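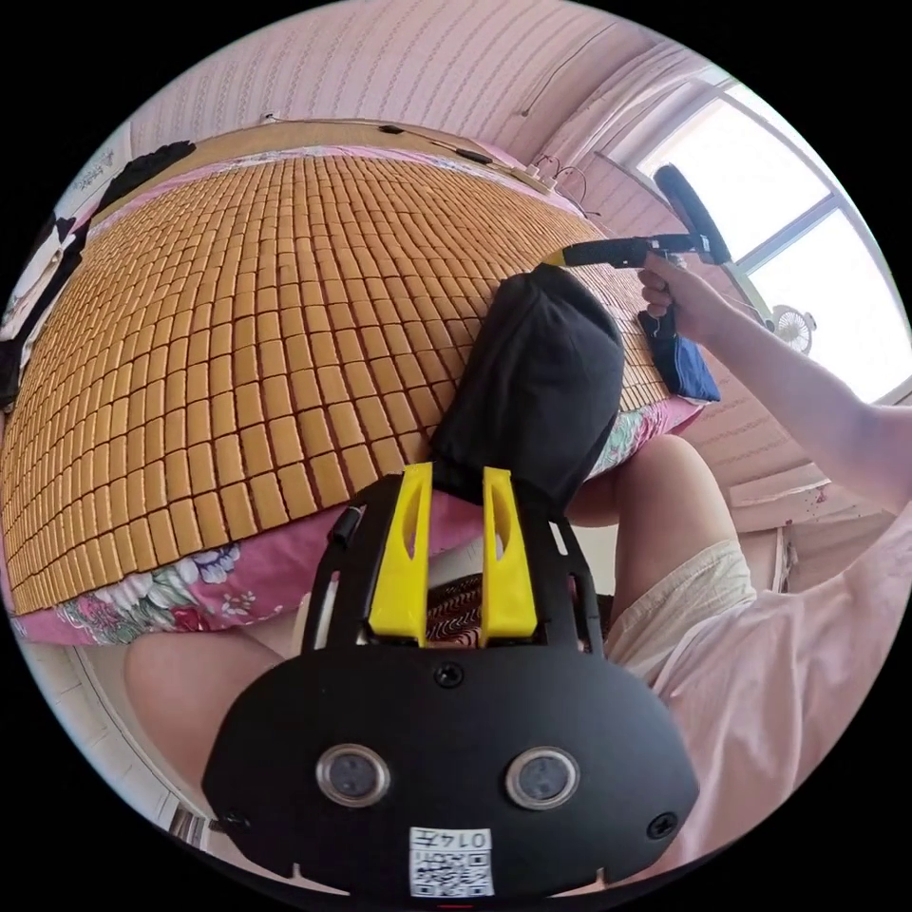

Photo: Lira Home Notes, bedroom session

Folding on a tile mat: settings for dark long sleeves
Lira Home Notes, 7/7/20

Members who put a summer mat on the bed in warm weather often go on using that bed as the folding surface. The mat changes the work. A sheet over a mattress grips knit fabric and gives under the hand. A tile mat does neither: the face is harder, the garment slides, and the joints between tiles run in straight lines that can be used as a guide. The notes below cover long-sleeved tops in dark colors, the item on which we get the most mail.

Surface
Lay the mat over the fitted sheet and smooth the sheet first. A ridge in the sheet lifts a row of tiles, and the fold line above it will wander. Leave any overhanging sheet outside the work area. If the mat shifts when a garment is pulled across it, tuck the sheet tighter at the head end before trying grip pads. We tried the Jonis pads (part 1765) under two corners, and they held, but they left the corners slightly high.

Wipe the tiles with a barely damp cloth and let them dry fully. Lint lodges in the seams and shows on black fabric at once. A dry cloth kept at the edge of the mat is enough for touch-ups during a session.

Light
Black on black hides creases. Work toward the window where possible, with the garment between you and the glass, so that folds throw a shadow. A ceiling lamp directly overhead flattens everything. A fan near the bed should be turned away from the work or set to its lowest speed; light jersey lifts at the hem in a draft.

Spreading
Set the garment down in a heap, find the collar, and draw it toward the head of the bed. Let the body follow before touching the sleeves. Bags and straps belong at the far edge or on the floor. A strap lying under dark cloth is hard to see and prints a line into the fold.

For the body, press from the center outward with the flat of the hand. Pulling at the hem stretches ribbed edges, and a stretched rib does not sit square in a stack. Side seams should lie parallel to a row of tiles. If one seam twists toward the front, leave it; that twist was cut into the garment and will come back.

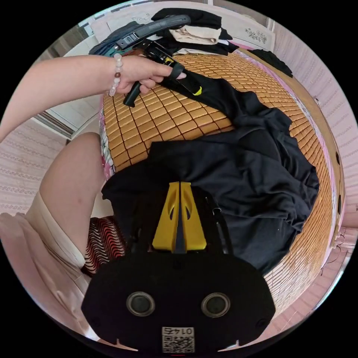 Muthoni Kirui writes that she gave up spreading the whole garment first. She lays the sleeves before the body, one along each side of the mat, and then brings the torso down between them. On a slick surface, in her experience, the weight of the torso pins the shoulder seams, and she gets fewer diagonal creases in heavy knits. She adds that the method does nothing for thin jersey, where she follows the usual order.

We repeated her sequence on 17 tops of mixed weight. On the heavy ones the shoulder line was cleaner. On the light ones we saw no difference worth recording. The order is now marked as optional on our Grorkik sheet, under "knits, heavy."

Sleeves
Extend both sleeves fully before folding either. Run a hand from shoulder to cuff once, without pressing hard, then turn the cuff so its seam faces down. A sleeve that is bunched at the cuff makes a lump in the third layer of the finished piece, and the lump moves to whatever is stacked on top.

Fold the first sleeve across the back at the shoulder seam, then turn it down along the side. Repeat on the other side. The two sleeves should lie next to each other with a small gap. Overlapping them is acceptable in thin fabric only.

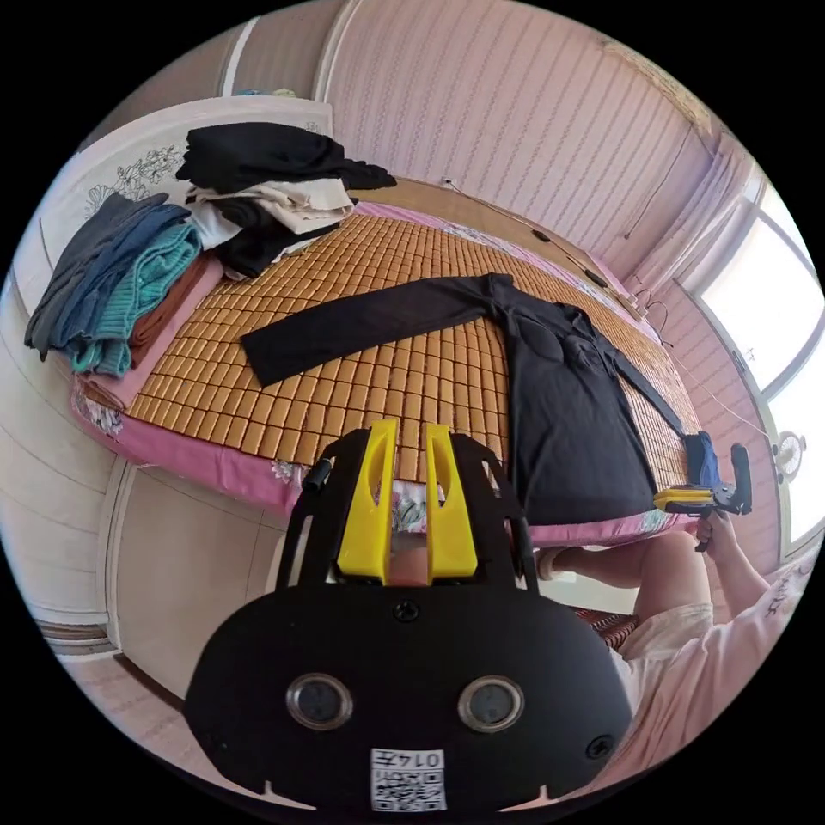 Long-sleeved garment laid flat on the mat, one sleeve out to the left.

Body fold and stacking
Fold in thirds from the hem for shelves, in half and then in thirds for drawers. The Najjar board, which several members own, gives a fixed width and is useful for shirts with a collar. For soft tops the tile rows do the same job: pick a row at each side and keep the edges inside it.

Stack at the head of the bed, where the pile is out of the way of the arms. Put stiff pieces at the bottom and knits above them. Alternating dark and pale layers makes the edges easier to read, and a leaning stack shows up sooner. Keep unfolded clothes at the side in their own pile. Mixing the two wastes more time than any fold saves.

Stack height depends on the shelf. For an open shelf with 200 mm clearance we stop at half that, 100 mm, and start a second pile. Taller piles compress the bottom pieces and set creases across the chest.

Corrections to the Grorkik sheet can be sent to the usual address. The October issue covers heavier sweaters and storage of the mat itself, which should be rolled with the tile face outward and kept off the floor.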